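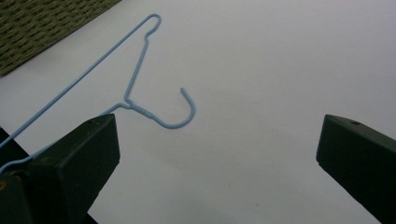 Chapter 4
Clothes and the People Who Care for Them

In this chapter we study how families keep, clean and pass on their clothes. In Chapter 3 we looked at food, and we saw that a meal can tell us much about work and money in a home. Clothes can tell us the same, but more slowly. A meal is finished in one evening, while a coat may stay in a family for 12 years or longer.

We will use the notebooks of Braulio Valdovinos, who owned a small dry cleaning shop in the town of Clatell. He wrote down each order by hand, with the kind of garment, the stain and the price. His notebooks contain nearly 200 pages. They show us, for example, that school uniforms came in great number in May, and that wedding dresses were often left in the shop for many months. A wire hanger was given with each shirt, and customers who brought it back paid a little less the next time.

The second source is a group of interviews made by Seul-gi Na with seven women who did sewing and mending at home. Most of them learned this work from an aunt or a grandmother. They did not call it a job, even when neighbors paid them for it. Please keep this point in your mind when you read Section 4.2, where we discuss what is counted as work and what is not.

Key words for this chapter: garment, mending, household labor, hand-me-down, laundry service

Before you read
Choose one piece of clothing in your home that is older than you. Ask a family member who bought it, who wore it, and who repaired it. Write down the answers in a few sentences and bring them to class. We will use them again at the end of Section 4.1.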